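Red uniforms back on the table at Andrade hall as sort enters second week

By Darlene Cormier
1/14/25

WURNUNENT – The red stuff is getting sorted first. Then the blue, then whatever is left in the bags.

Families with kids in the Kurimis youth program have until the end of the month to bring back last season's uniforms, and the sort of what's already come in started its second week this morning in the back room at Andrade hall. Doors open at 9, and by quarter past there was a line out to the coat hooks. Mostly parents, one grandfather with two grocery bags and a hockey duffel.

So far 2369 pieces have been logged. That covers shirts, shorts, warmup tops and single socks, which get a line of their own on the sheet. Last year's total at the close was lower, though Kurimis changed how it counts socks so the two numbers don't really match up.

The return matters more than usual this year. Kurimis is staying with the same red and white through July instead of buying new, after a price quote from Curkix, the supplier, came in higher than the program wanted to pay. Kids who would have gotten new shorts in the spring will get a washed pair from the pile.

"It's good stuff. It's been worn one season, a lot of it," said Jussara Rezende, who runs uniforms for Kurimis and was at the sorting table with a pencil behind each ear. "Some of it's been worn one season by a kid who slides a lot. That goes in the other box."

How it works. Everything comes out of the bag and gets laid flat, front side up if you can tell which is the front. Size tag gets read. Waistbands get stretched once by hand and if they don't come back, out. Hems checked along the white trim, where the stitching tends to go first. Printed numbers get a thumb run over them for peeling. Then it's folded and goes in a bin by size.

The folding has been a topic. Rezende wants shorts folded in half, leg on leg, waistband to the left, then in half again so the size tag lands on top. Shirts in thirds with the number showing. A sheet with drawings went up on the wall last Thursday and has been corrected twice in pen, the second time by someone who does not agree with the first.

"My mother folded everything in a roll," said Josué Camargo, who dropped off three sets and ended up staying till lunch. "You could fit a whole team in one suitcase. I offered. They said no rolls."

Rolls hide the tag, Rezende said.

Sizing is the other headache. The red shorts were bought in two batches and the two batches don't agree, a youth medium from the first is close to a youth small from the second. Tags look the same apart from a little stripe. Anyone picking up should hold them up to the kid first and not go by the letter.

Still missing as of this morning: 44 full sets, most of them from the two oldest age groups. Kurimis has names for nearly all of them. Reminder messages went out Friday and another batch is going tonight. Families who don't return a set lose the $25 deposit, and Jeferson Bragança, who coaches one of the older groups, said he'd rather have the shorts.

"Twenty-five dollars doesn't buy me a goalkeeper top," he said. "Look under the bed. Look in the car. My own son's was in the car, since October I think."

Bragança brought in a trash bag of practice gear on Monday that nobody had put on the list, including red shorts from before the current design, with a thinner band of trim. Those are being kept to one side. They may go to the summer day group, or get cut up for flags. No decision yet.

A few things people have asked the Kurimis desk this week, with the answers they were given:

Washing. Yes please, cold, before you bring it. Inside out if there's a number on it. No softener on the red, and do not put it in with the white socks, there are already enough pink socks.

Names written inside. Fine to leave. They'll be crossed out and written over.

Torn items. Bring them anyway. Small tears at the hem can be fixed and Jussara Amaral has her sewing machine set up at the hall Wednesday and Thursday afternoons. She's gotten through a good stack already, mostly side seams. Waistbands she isn't doing, the elastic has to be ordered and it costs more than its worth.

Things that aren't Kurimis. There's a box by the door for these. At last look it held a swim towel, somebodys gray school sweatpants, and one very nice wool glove. Also underwear, more than you'd think. Please check the bag before you hand it over.

Amaral has asked for thread. Red, polyester, and a true red – the spool she has is closer to orange and it shows on the hem. White she has plenty of.

Pickup for the spring starts once the bins are done. The program has 144 kids signed up so far and expects more before the cutoff, so the smaller sizes could run tight. Youth small shirts are already short. Extra large, no problem, there's a full bin and part of another.

Families will be called in by age group, youngest first, and asked to come on their own day. Last spring everyone showed up on the first evening, and the hall ran out of parking and then out of youth mediums. Rezende said if you get the wrong size you can swap during the first two weeks, as long as the tag is still readable and it hasn't been played in.

One change from last year: shirts and shorts will be handed out separately and not as a bundle. Too many kids are one size on top and another on the bottom, Camargo's youngest among them, and the bundles all got opened and mixed anyway. It means two lines at pickup. Bring something to read.

Blue practice gear gets its turn starting next week. Warmup tops after that. If you have both colors in one bag, bring the bag, but split it at the door so the red can go straight to the table.

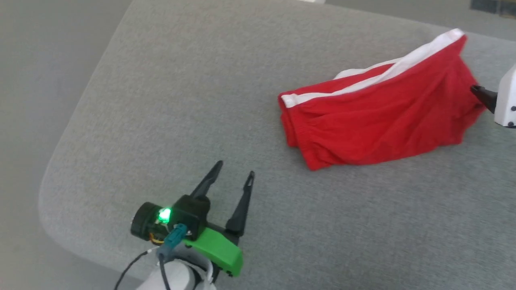
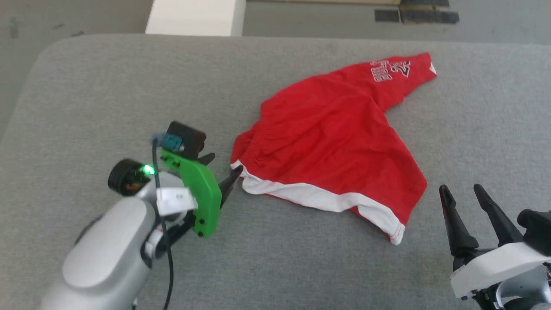
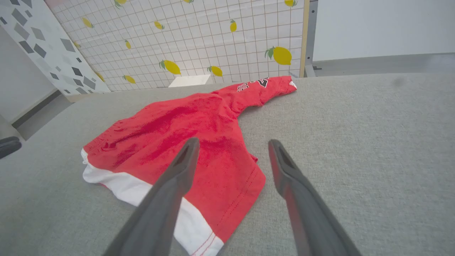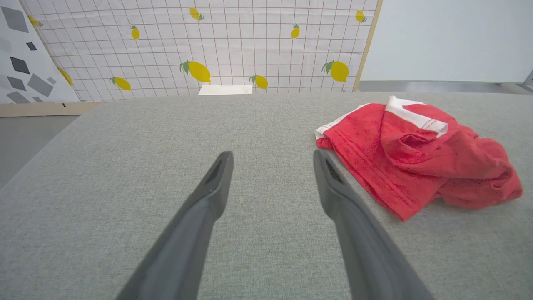

Red with white trim, spread out and bunched up on the gray. Lemon print panel behind it in the last two.

Drop off at Andrade hall runs weekdays 9 to noon and again 4 to 6, side entrance. The front is locked in the afternoons. No drop off Sunday. If you can't make those hours, sets can be handed to any Kurimis coach at practice, in a closed bag with the family name and the kids age group on it. Loose items handed over on the field have a way of not making it to the hall.

Deposits are returned the same day once the set is checked. Cash only comes back if cash went in.

Last updated: 4:52 p.m., corrects afternoon drop off hours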